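Goleck Holds Its Range as Funero Pushes Back Token Unlock

February 21, 2018

Goleck spent most of the session between 212 and 218 dollars, and volume stayed thin on both sides. Buyers came in twice near the bottom of that band and lifted the price a few dollars each time. The January low is still well below the market, and the four-hour chart shows no clear direction.

The bigger news came from Funero, which has moved its token unlock back by 3 weeks. The project said in a blog post that its wallet software needs another round of testing before early holders can transfer coins. Some 648 addresses are affected. The coin slipped 4 percent after the post went up and then recovered half of the loss.

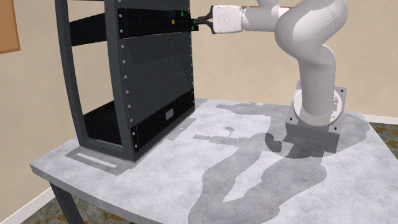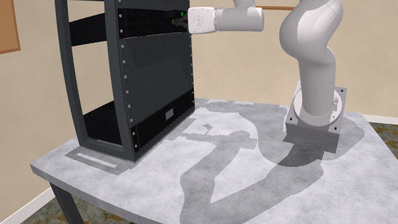
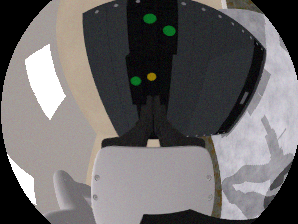
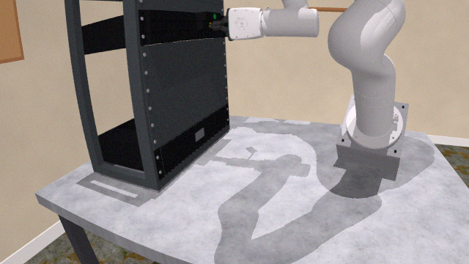
Alvarado, the exchange that handles most Funero trading, will keep the pair open during the delay. Withdrawals remain closed until the new date. Traders who hold a balance there do not need to do anything, but open orders older than a month will be canceled and must be placed again.

Jurkance was the quietest of the coins we follow. It has drifted lower since January without a sharp move in either direction, and its order book is shallow enough that one large sale could change the picture. Its developers plan to publish a fee schedule for the new network next month.

For Goleck, a close above 218 would put 225 in view. A drop through 212 opens the way to 204, where buyers last stepped in with any size.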